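4.3 Comparing finger pads on soft goods

Use this procedure to compare two sets of finger pads on the Lerkik hand-held gripper. Complete section 4.2 (camera alignment) first. The same operator should carry out both halves of the comparison.

1. Fit the first set of pads. Press each pad flat against its finger and check that the two pads face each other when the fingers close.

2. Check that the camera module is firm on its mount. If it moves under light finger pressure, return to section 4.2.

3. Start a new session in Curkollow and enter the pad type, the operator's initials and the garment number.

4. Fold the garment and place it on the bed. Knitwear should be folded at least once, so that the fingers close on a thick bundle.

5. Close the fingers on the fold, lift, and hold for 13 seconds.

6. Lower the garment, open the fingers fully and record the result as Held, Slipped or Dropped.

7. Repeat steps 4 to 6 until 24 lifts have been recorded.

8. Change to the second set of pads and repeat from step 2.

CAUTION: Keep fingertips clear of the pads while the trigger is pressed.

CAUTION: Do not pull a garment free of closed fingers. Loose stitches may catch on the edge of a pad and tear.

Note: A lift in which the garment sags but stays between the pads is recorded as Held. Enter the sag in the remarks column.

Note: Worn pads give misleading results. Replace any set that has reached 355 lifts.

Completed record sheets should be sent to Anathi Modise at the Girnley office. Questions about pad supply should be addressed to Primo Sanna.

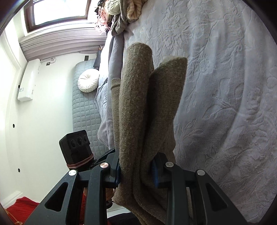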